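Part-time play kitchen attendant wanted, Nostorska play café

We are looking for one patient adult to look after the pretend kitchen at the back of our café. The real kitchen is fully staffed and has fewer complaints.

The job is 18 hours a week, mornings only, starting in December. You will set the table before we open at 9, serve as a customer when asked, eat whatever you are given with conviction, and put everything away again afterward. Expect to be served the same soup many times. Tipping is at your discretion.

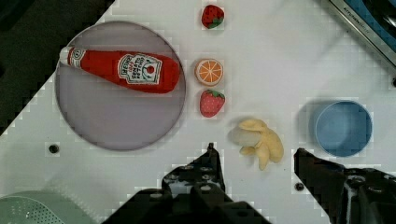 Tidying is the larger half of the work. Our toy food inventory runs to 276 pieces, and every one has a bin with its name on it, which our guests regard as a suggestion. Fruit goes in with fruit, so two strawberries and an orange slice are easy enough. The plush ketchup bottle causes more debate, particularly when it has been served on a plate as the main course. Plush items go through the wash every 3 weeks.

You should be comfortable on the floor, able to get up from it again, and calm when billed $100 for a banana. Experience with children helps. Experience in restaurants helps more than you'd think.

To apply, send a short note to Raluca Ene at the front desk, or hand it to her in person. Please mention your best pretend dish. Garnet Fehr does the interviews, at the small table, on the small chairs.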